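Call for participants: comparing grippers on crowded trays

Skotura, June 16, 2025

We are looking for people who will operate a robot arm and pick small objects from a tray that is too full. The study compares two grippers, Erkitz and Cumar, and it is open to people with experience and also to people who have never touched a robot before. We need both kinds, and we will compare them.

What you will do

You sit or stand at the operating desk and guide the arm with a hand controller. Your task is to take one object from the tray and put it into one of the boxes through the round hole in the top. Then you take the next one. You choose the object yourself in the first half of the session. In the second half we tell you which object to take.
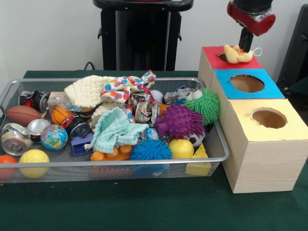 The objects are soft and hard, light and less light, and many of them lie under other ones. Cloth is the most difficult part for most operators, and balls are second. You are not expected to empty the tray. We measure time per object, drops, and how often a neighbor object is moved by mistake.

Each participant works with both grippers. Half of you will begin with Erkitz and the other half with Cumar, and we decide this by lot. Between the grippers there is a break, because changing the gripper takes us some time. 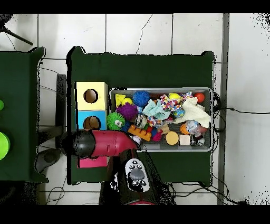
Tray with mixed toys, and boxes at the left side of the table.

Who can apply

You must be 18 or older and able to use both hands for longer periods. Glasses and contact lenses are no problem. Please tell us if you do not see some colors well. It does not exclude you, but we name the boxes by color and we would prepare the instructions differently.

Left-handed operators are very welcome. In our first study there were only 3 of them, and we could not say anything useful about the position of the controller.
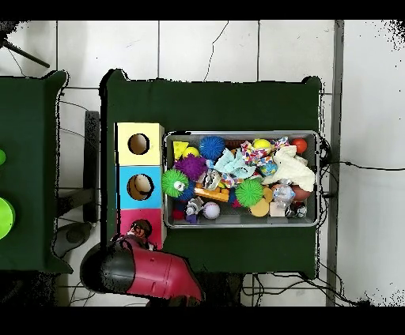 The workspace from above, with the arm at the lower left.

Time and place

One session takes 3 hours with breaks, and we ask you to come for two sessions in the same week. Sessions run until November in the Kelemen building, room 7, on the ground floor. The entrance is from the yard side. Please wear closed shoes and leave bracelets and long scarves at home or in the locker.

We accept 6 participants per week. If your week is full, we will offer you another one - please do not send a second application.

Payment

You receive 3,000 lira for the two sessions together, paid by bank transfer after the second one. If you stop earlier for any reason, you are paid for the session you have finished. Travel costs are not included.
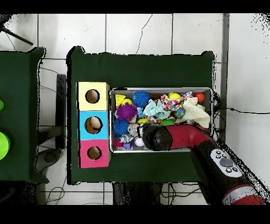 We record the camera images of the table and the movement of the arm. Your face and voice are not recorded. The data are kept under a number, and you can ask us to delete your part until the analysis begins. You will sign a consent form on the first day, and we can send it before if you wish to read it at home.

How to apply

Write to Nazmiye Ağca with your name, your age, your dominant hand and one sentence about your experience with robots, game controllers or similar devices. "None" is a good answer also. Technical questions about the grippers go to Yiğit Karakaya. Applications are answered in the order they come in.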